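Purnano Parents Board > Family videos & screen time
Thread started in July by anisa_ong

anisa_ong, 7:40 pm
Anyone here actually posting on Meltdale? The family video site. We have 14 clips done, mostly rainy day stuff with the kids, cardboard forts, the bedtime chart song etc. Submitted three, got one back with "too long for the category". It's four minutes. What are people doing about length?

washhon
Under three minutes or they bounce it. Went through this in spring. Cut the intro - no one needs your kid saying hi for forty seconds. Sorry but true

anisa_ong
The hi is the best part!!

li-hua chou
Disagree with Washington. I had one go up at six and a half min, the toothbrushing game. Depends which category you pick. "Solve a problem" gets more room than "Just for fun". Put the fort one under rainy day problems and resubmit, dont cut anything yet

washhon
that was before they changed the form tho

li-hua chou
It was last month.

tri_d
Skip Meltdale, go to Foltton. 63 views on my first one there, 40 on the second, and that's with zero promotion. Meltdale I got like nine and I think five were my mother.

Also you can put stills in with the clip on Foltton, they like that.

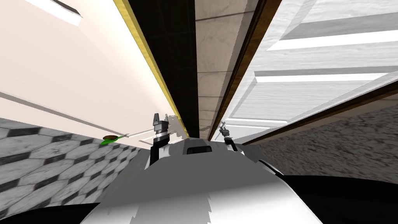
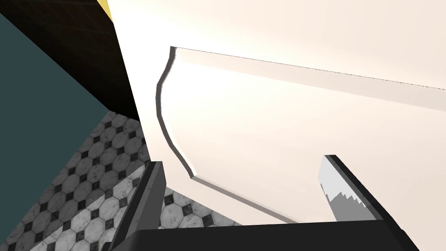
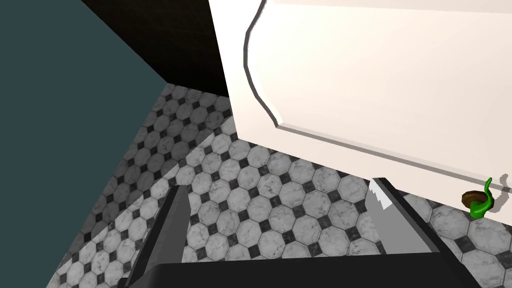 Rendered stills, all three from the same place

anisa_ong
Thanks Trí, didn't know stills were a thing. Does Foltton let you turn comments off? My oldest is 8 and reads everything

tri_d
Yes, under settings, second tab. Off by default for new accounts I think. Check that, I set mine up ages ago

giap_anh
Not a fan of either to be honest. Foltton autoplays the next video and you dont get to choose what. My two sat down for one craft thing and 34 minutes later they were still there. We do a shared folder with the cousins now and thats it. Nobody rejects anything

washhon
ok but then only the cousins see it

giap_anh
Yes. That is what I want lol

li-hua chou
You can switch autoplay off, Ánh. Little arrow next to the volume. Resets when you log out though, which is annoying

giap_anh
So it's not off then

li-hua chou
Its off untill you log out.

anisa_ong
Update - moved the fort video to the problem category like Li-hua said, left it at four min, left the hi in. Accepted in about an hour. The chart song still pending. Washington I did trim one, the pancake one, because there was a long part where we look for the whisk

washhon
told you. whisk footage is a killer

tri_d
Does anyone know if Trịnh's editing class at the library is running again? Need to fix my sound, everything I record has the dryer in it

anisa_ong
Evenings, 6:30, you have to sign up at the desk. Bring your own headphones, they ran out last time

Contact the moderators | © Purnano Parents Board | Back to top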